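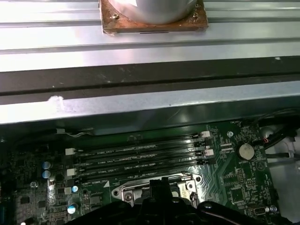
I've wanted a machine to do my memory sticks since my first year at the repair shop in Lumcombe. Pushing RAM into old servers is the dullest bit of the job, it murders your thumbs, and on a busy week I can do it in my sleep. So when Mercy Biwott, who runs the place, said we could have a Jinham bench arm on a 60-day trial, I may have cheered. Out loud. In front of a customer.

First, the arm itself. It clamps to the edge of the bench, plugs into an ordinary socket and talks to a laptop through a program called Bowen. It has a black grip and a little camera down at the wrist, so you see the job from the grip's side of things, which takes a day to get used to and is then rather brilliant. Setting up took us most of a morning. The instructions are fine until page 17, where they send you to a menu that's been renamed, so look under "Tool" and save yourself the swearing.

We see a lot of two-processor boards, the sort with the slots marked by processor (DIMM_CPU1 and a number, in print so tiny I need my glasses). I wanted the arm to find the right slot, line up the stick and press it home. Could it?

Well, sort of! Finding the slot was the good part. I'd shown it a board by hand a handful of times and after that it went to the right place far more often than I expected, even when I'd plonked the case down a bit skew. Lining up was decent too. It goes slowly, it stops, it has a think, it shuffles over by a hair. Quite soothing to watch with a cup of tea.

The pressing is where it came unstuck. You and I know by feel when a stick is going in straight, and we rock it a bit, one end and then the other. The Jinham pushes down in one go. If it's square, lovely, click. If it isn't, it carries on pushing until the force limit trips, and then it backs off and waits for you with a red light on. I turned the limit down on day 3 after a board flexed in a way I didn't care for, and then of course it gave up on sticks that only needed a bit more welly.

And the latches! It can't be trusted with them at all. I flick them open myself before it starts, and if I forget one it will happily try to put a stick into a shut slot. Cables are the other headache. Anything drooping over the board has to be tied back first, or the grip noses into it and the whole run stops. By the time I've done the latches and the cables I could have fitted the memory and gone for lunch.

Dorin Bratu on the next bench is fonder of it than I am. He's had it picking loose screws out of a tray and putting them in pots, and it'll do that all afternoon without a grumble. He also tried it at home for a weekend (with permission, Mercy!) to see if it would load a dishwasher. Mugs yes, if they were stood apart on the worktop. Plates were hopeless, forks were worse, and his wife wanted her kitchen back by teatime.

The price is 2432 pounds with the grip and camera, and the padded fingers are extra, a cheek when the plain ones slip on anything smooth. Support comes through a reseller called Salurlow, and I can't fault them. They answered the same day both times and didn't make me feel daft.

So would I buy one? For sorting and fetching, maybe, if you've got plenty of the same thing to move. For getting about inside a computer, no, I'm keeping my sore thumbs for now. Three stars out of five, and I'd love another go when they've taught it to wiggle.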